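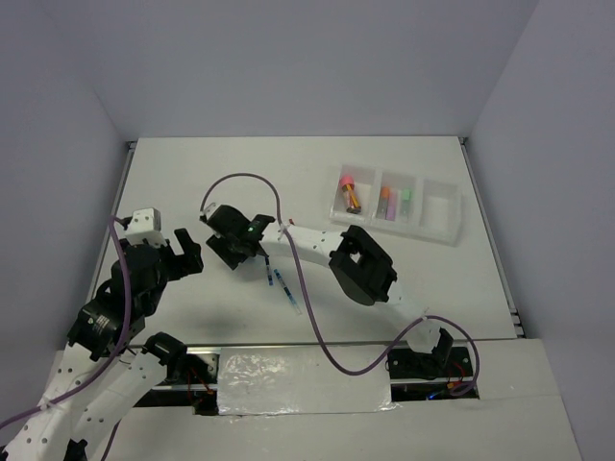 ## "You sold the man, then the fridge"

7/27/20

Spoke to the owner of Kelemen for an hour and a bit, on the phone, her with the shop door open and lorries going past. Typing this up fast before I lose my own handwriting. She asked me to leave her name off, so I have.

Kelemen sells washing machines, cookers, fridges, the odd telly. Has done for 2 generations. Her father opened it after falling out with Olis, the big showroom on the ring road where he'd been top salesman. Olis is long gone. She still talks about it as if it might come back.

"Dad learned everything there. Good and bad. They had him on the floor in a bow tie. You sold the man, then the fridge, that was the saying. Get him talking about his mother, his football, whatever. The fridge came last."

And did it work?

"Oh, it worked. He sold 70 cookers in one August. In a heatwave! Who buys a cooker in a heatwave?"

The cookers were Vomholms. Heavy cream things with a clock that never kept time. Olis had bought too many and the manager wanted the warehouse cleared before the autumn stock came. Her father's idea was to put a table out front and cook on one all day — bacon mostly, onions. People came in from the bus stop for a sandwich and left with a delivery slip.

"The council came about the smell. He sold one to the council man. I've told that story so many times I'm not sure of it any more, but my mum swore it was true."

The falling out was over commission. She has the letter still, read me bits of it. Olis reckoned the bacon cookers were a "shop promotion" and so didn't count. He reckoned he was owed £486. They offered him half and a carriage clock. He took niether and walked out.
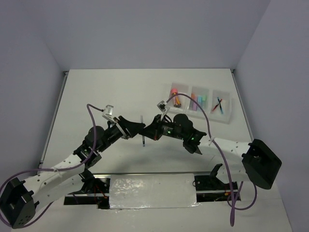 He rented the first shop with a loan from his brother-in-law, and the opening stock was four twin tubs and a freezer with a dent. The dent faced the wall. First year was thin. What saved them, she says, was Isto.

Isto made spin dryers, small ones, and couldn't get into the big showrooms at all. Their rep drove round in an estate car with one in the back. Her father took the lot on sale or return and told people to try one at home for a fortnight.

"Hardly any came back. Once you've had your sheets dry by dinner time you're not giving it up, are you. The rep cried when he saw the order book. Well, Dad said he cried. Dad said a lot of things."

By the time he stopped keeping the tally they had sold 2,052 of them. It's pencilled on the back of the stockroom door, in fives. She repainted the room a few years back and went round it.

I asked what she'd kept from his way of doing things.

Long pause. Lorry.

"The home trial. We still do that on some of the smaller stuff. And I don't let anyone pounce at the door. He did pounce, mind. I hated it as a girl, I'd hide in the fridge boxes."

Not the bow tie then.

"God no. It's in a drawer."

Trade's been strange this year. Shut, then open, then everybody wanting freezers at once and none to be had. She had a waiting list on the back of an envelope. Online prices she can't match and doesn't try. What she sells is the bloke who carries it upstairs and takes the old one away, and who'll come back if it walks across the kitchen on spin.

"People ring me about machines they bought off the internet. I tell them which screw it is. It's always the transit bolts. Take the transit bolts out, I say, and they go quiet."

Will she pass it on? Her daughter does Saturdays, or did, and has plans for the window that invovle getting rid of the kettles.

"She can do what she likes with the window. The door stays."

Then a customer came in wanting a hose and she had to go.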